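Simulation Practical: Worktop Approach and Surface Contact
Course handout, Robotics Project Module, Avstead College of Technology 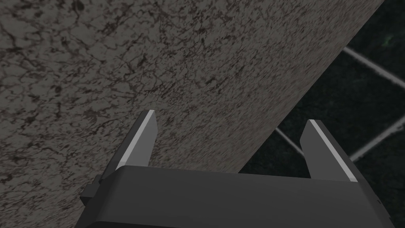 This handout accompanies the second block of the project module. It assumes that students have completed the introductory sheet on coordinate frames and can start the simulator from their own accounts. Groups that have not yet done so should return to that sheet first, as the exercises below rely on the same project folder.

1. Purpose of the practical

The task is to bring a two-finger gripper down towards a flat work surface, stop at a set clearance, and withdraw without contact. All work is carried out in simulation from the wrist view. Students are asked to judge position from that view and then to check the judgement against the logged values. The difference between the two forms the main part of the written report.

The wrist view is fixed to the gripper, so the gripper keeps its place in the picture while everything else moves. Students who have worked only with the overhead view often find this confusing at first. It is advisable to spend the opening part of the session moving the arm slowly along one axis at a time before any script is run.

2. Terms used in this handout

Approach: the motion from the start pose to the stopping height.

Clearance: the shortest distance between the lower of the two fingertips and the work surface.

Edge case: any run in which one finger is over the surface and the other is beyond it. The term is used here in its literal sense.

Opening: the distance between the inner faces of the fingers. It is held constant throughout this practical.

3. Reading the wrist view

A surface with a strong pattern gives useful information about distance. Where the markings appear large and distinct, the surface is generally nearer or is seen more squarely; where they become fine and run together, it is farther away or seen at a shallow angle. In the present exercise the slab has a veined, stone-like texture, and its markings are clearer towards the left of the view than towards the right. Groups should record how this changes as the arm descends.

The straight edge of the slab is the second source of information. Its angle in the view depends on the rotation of the wrist as well as on the position of the arm, and the two are easily mistaken for each other. A change in angle should therefore never be entered in the log as a change in position until the joint values have been read.

The pale lines on the dark ground beyond the slab should not be used to estimate clearance. They belong to a different level, and measurements taken from them will be wrong by the height of the work surface. This error was common in the January submissions.

4. Procedure

Load the project named Skisdale and select the start pose supplied with it. Confirm that the gripper is open. Set the random seed to 833 so that results can be compared between groups.

Run the approach script once at the default speed and save the log. A run ends after 2000 simulation steps whether or not the stopping height has been reached.

Set the stopping clearance to 20 millimetres and repeat the run. Pause at the end of the approach, save the wrist view and write down an estimate of the clearance before opening the log.

Move the start pose sideways so that one finger lies beyond the edge of the slab, and repeat. The script does not test for this condition. Students should note what the clearance value reports for each finger and consider whether a single figure is adequate.

Withdraw to the start pose before closing the project – an arm left at the stopping height will cause the next load to report a collision.

5. Report

Each group submits one report of no more than 2 pages, together with the saved views and logs. The report should state the estimated and logged clearance for every run, and should propose one change to the script that would allow it to deal with the edge case. Working code is not required at this stage, but the proposal must be specific enough for another group to carry out.

Reports are to be placed in the Flanagan folder on the module drive by 2024-04-15. Students attending from the Utport site use the same folder and the same deadline. Requests for an extension should be made in writing to the module office before that date.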